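4.3 Sorting and putting away

We now turn to the small-parts chores. These sit between the kitchen work of Section 4.1 and the bench work of 4.2, and in both settings people told us the same thing: this is the stuff they would hand over first. Buttons, screws, pegs, blocks, pills, beads. Things that end up loose on a flat surface and have to go back where they belong.

Tasks were taken from the Trorlow chore list (household half) and from the shop-floor list kept at Rokley. The overlap between the two is larger than we expected. A drawer of mixed fasteners and a drawer of mixed craft supplies are nearly the same job, apart from the weight of the parts and how much anybody minds a mistake. We merged the lists, dropped duplicates, and kept 50 task variants. Each variant fixes the parts, the container, and the rule for what goes where. Start layout is free. The person resetting the station drops the parts by hand from a low height and does not tidy them.

Total trials for this section: 1000, of which 633 were scored complete. The remainder are broken down below by kind of failure, not by variant, for the per-variant table see the appendix.

Scoring. A trial is complete when every part is in its right compartment and the arms are clear of the container. Partial credit is not given. We know this is harsh. Earlier work by one of us (Kuroda) gave credit per part and got numbers that looked a good deal better, and that nobody on the shop floor found useful, a bin that is mostly sorted still has to be checked by a person and the checking is most of the labor.

Both policies (Nyitrai and the Prastow baseline) get the same observations and the same time limit. Nyitrai plans over short chunks and re-plans when the container moves. Prastow does not re-plan. No per-variant tuning for either one.

4.3.1 What goes wrong

Four kinds of failure cover nearly everything.

Crowding. Parts that touch each other are hard to pick one at a time. The jaws come down between two of them and either both move or neither is held. A person deals with this without thinking, flicking one part away with a fingertip before picking it up. Nyitrai does learn a version of the flick, in some variants, but it uses it late and often after two or three bad grasps have already made the pile worse. Prastow never does it at all. It keeps going for the same part until time runs out.

Container drift. Light containers slide. If an arm bumps the container while the other is placing, the place target is stale. This was the most common cause of a part landing on a divider, or over the side. Holding the container still with one arm fixes it but halves the throughput, and the policy has to know when to let go. We tried a weighted container in a side test and most of these failures went away. We do not count the side test in the totals. Homes don't weight their drawer organizers.

Last part. A surprising share of incomplete trials fail on the final part. Two reasons as far as we can tell. The final part tends to be the one that was awkward to begin with, so it got left. And the demonstrations are thin there: operators finish fast and carelessly at the end, Xia noted this while cutting the logs, and the policy copies the carelessness. Collecting extra demos of only the last pick helped more per hour of operator time than anything else we tried.

Wrong bin. Rare when the rule is by color. Less rare when it is by size, and for near sizes (two neighboring screw lengths, say) neither policy is usable. We would not let it near a pill organizer.

4.3.2 Setup

All trials in this section use the two-arm enclosed station. Same arms as in 4.2. Walls and floor are plain so that background is not a factor; this makes the vision easier than a real kitchen counter and the results should be read with that in mind. The block-and-tray variants use a shallow tray with three compartments and small colored parts. They are the easiest to reset and so the most used during development.

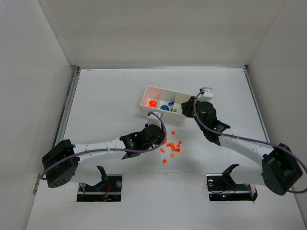

Figure 7. Two-arm station, block-and-tray work. Small orange cubes on the floor between the grippers, three-compartment tray behind them.

Can a machine like this put things away at home yet? Only if somebody sets the job up for it first, with one kind of container and parts that are easy to tell apart, and checks the result after.

That is a weaker claim than the one we hoped to make. The gap is not mainly in grasping single parts. Single-part picks are fine in both policies when nothing is touching. It is in the glue between picks: noticing the container moved, deciding to spread a pile, deciding a bad grasp is bad and dropping it early.

4.3.3 Comparison with people

We had operators do the same variants by hand, seated, no hurry, and then again with the arms under teleoperation. By hand it is not a contest. Teleoperated is more interesting. The same people who are quick with their fingers become slow and cautious through the arms, and they make some of the same errors the policies make, mainly crowding and drift. So part of what we measure is the hardware. Two-jaw grippers are a poor tool for a tight cluster no matter who is driving.

It follows that training on more teleoperated data will probably top out at the teleoperator's level for these variants. We saw signs of this in March, when a second batch of demonstrations from the same operators moved the household variants very little. Different demonstrations (last picks, recoveries, piles on purpose) did move them.

4.3.4 Limits

Parts are rigid. No bags, no cloth, no cords, see 4.4. Lighting is constant. Nobody walks past. The reset person knows what the trial is for and may, without meaning to, drop the parts in a friendly layout; we spot checked this by having Kuroda reset blind to the policy under test and saw no clear differnce, but the check was small.

Time is also left out of the headline score. A complete trial that takes most of the limit counts the same as a quick one. For a home this is maybe okay, the machine can work overnight and who cares. For the shop floor it is not okay, and the Rokley staff said so plainly: a sorter slower than a person with a bad wrist is not going on the line. Timing is in the appendix together with the per-variant table. We did not try to trade speed against completion, the two policies run at their default rates throughout.

Finally, the enclosure itself. Parts that roll or get knocked away hit a wall and stay in reach. On an open counter they would be on the kitchen floor, and the trial would be over. We logged wall contacts for the household variants but only began doing so partway thru, so the counts are incomplete and we leave them out.

4.4 Soft items

The soft-item variants use the same station with the tray removed. Towels, socks, a cloth bag with a drawstring.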